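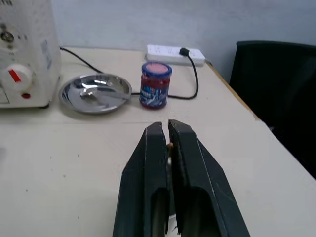

Do small game studios really change their games because of what playtesters write down?

Quite often they do, though the change that gets made is seldom the one the tester asked for, and it usually comes after somebody on the team has watched the same trouble happen in person.

Search this site Search Advanced

4. Written notes and what became of them

We came to this part of the study expecting it to be the dull one. The interviews in the previous section had given us so many good stories that a folder of typed playtest notes seemed likely to be a bit of a letdown, and for the first week or so it was. What changed our minds was reading the notes side by side with the team chat from the same months, which Zurnbridge was kind enough to let us have with the names taken out. Between the two we had 276 playtest notes and 2534 chat messages, all concerning one game, Stakel, a puzzle game about running a ferry line between islands that slowly drift apart.

A word about how the notes were made, as it matters for everything that follows. Each tester played for almost 50 minutes in the studio's back office in Brurnollow and then filled in a form in a feedback tool called Antal. The form has a large empty box at the top and a row of more specific prompts underneath (the map, the timetable, the tutorial, the sound). Most people wrote nearly everything in the large box and left the prompts blank, or put "see above" in them, which is what we'd probably have done ourselves. The designers had hoped the prompts would make sorting easier. In the end Seo-ah Ra, then the studio's only producer, read every form from top to bottom and gave each one her own tags by hand.

Her tags turned out to be worth more to us than the form's. She used plain words like "lost," "bored," "mad at ferry," and "wants dog," and she used them in the same way from the first month to the last. When we tried our own coding scheme on the notes, we kept coming back to hers, and after some back and forth we decided to keep her tags as they were and add only a second layer that recorded whether a note described something that had happened to the tester or proposed something the studio ought to do. We'll call these reports and requests.

4.1 Reports and requests

The two kinds of note led quite different lives once they reached the chat. Requests were talked about right away, often warmly, and often with jokes. A tester who asked for a rewind button set off a whole afternoon of messages, including several mock-ups and a long argument over whether a ferry could sensibly go backward in time. Then the subject dropped, and we found no sign that it came up again until June, when a rewind of sorts was added for a reason that had nothing to do with that note.

Reports were quieter. They tended to get a thumbs-up, or a "yeah, saw that," and then silence. But when we followed them forward through the change log, they came back again and again, mostly without any mention of the tester who had written them. One early note says only, "I thought the gray dock was closed so I never went there." It drew a single reply. Some weeks later the gray docks were repainted, the tutorial was moved to a different island, and the opening map lost a whole row of stops, and the designer we interviewed traced all of it back to "that dock thing." She didn't remember that it had been written down. She remembered standing behind the chair while it happened.

Figure 2. Robotic arm and ridged metal tray on a white tabletop.

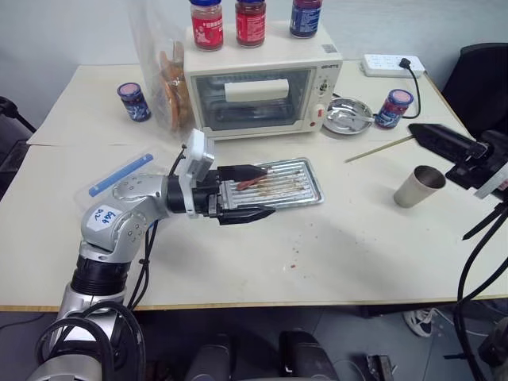

We think this memory of standing behind the chair deserves some care. It would be easy to conclude that the forms were useless and that the watching did all the work, and a few of the people we spoke with said pretty much that. The chat log tells a more mixed story. In several cases somebody searched Antal for an old note in the middle of an argument and pasted it in, and the argument ended soon afterward. The note may not have started the change, but it settled it – and a team with a release date coming up has a real use for things that settle arguments.

It also mattered who did the pasting. Designers pasted notes that agreed with them, as you might expect. The programmers pasted hardly any. Ra pasted notes from every side, sometimes two that flatly disagreed, and left them there without a comment of her own. In her interview she explained that she wanted people to "sit with it for a minute before they start typing." We can't say for certain that they did sit with it, but the messages that follow her pasted pairs are noticeably longer and slower to arrive than the ones around them.

4.2 Where the requests went

If requests so rarely led to the thing requested, it is fair to ask whether testers should be discouraged from making them. We would be sorry to see that. Read with a little patience, a request usually has a report folded up inside it. The rewind button, for instance, came from somebody who had sent three boats to the wrong island and felt silly about it. The tester wrote about the button and skipped over the feeling, and the team, being fond of buttons, answered in kind.

The studio did try one remedy. Partway through the project a line was added to the form under the large box: "What were you doing just before you thought of this?" Answers to it were short and sometimes grumpy ("playing your game"), but where testers did answer, the note was more likely to get a tag from Ra other than "idea," a tag she admitted to using when she had no notion what else to do. We would want to see the same line tried at a larger studio, with more than one person reading the forms, before recommending it widely.

There is one group of notes we haven't been able to place. They were written by returning testers, who had played an earlier build and wanted to know where something had gone. They are part report, part request, and now and then part farewell letter. We take them up in Section 5, together with the interviews from the second visit.

Comments

Coralie Mudgway
I ran playtests for years and "wants dog" made me laugh out loud. We had the same tag, only ours was for a cat! Would love to know if the full tag list is going to be in the appendix.

Chia-jung Huang
Interesting about the pasted pairs. Could the slower replies just be people reading two notes where before there was one? I'd be curious how long the notes were.

Tímea Vincze
We added nearly the same question to our own form last year and got the same grumpy answers. I still think it was worth it, the good ones were really good.

Related items
Watching over the shoulder: observers in small-team playtests
How producers sort feedback before a release
Tutorial placement in puzzle games
Jurgita Ramanauskas on keeping a readable change log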